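Ticket 2000: Policy stalls before grasp, Denlow cell
Opened by: Dwynwen Pumphrey
Status: open

Ekik checkpoint trained on 600 demos stops short of the cup in evaluation. The 700-demo checkpoint does the same. Wrist views attached.

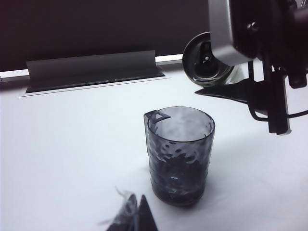
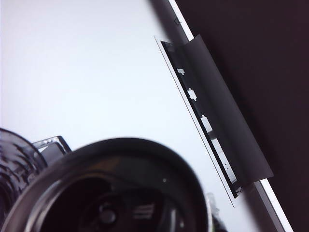 Wrist views, Denlow cell. First: cup on the white tabletop. Second: panel with cutouts.

Tried: action chunk cut to 50 steps, no change. Replayed one recorded demo open loop; it completes. Next: retrain with wrist crops disabled and compare.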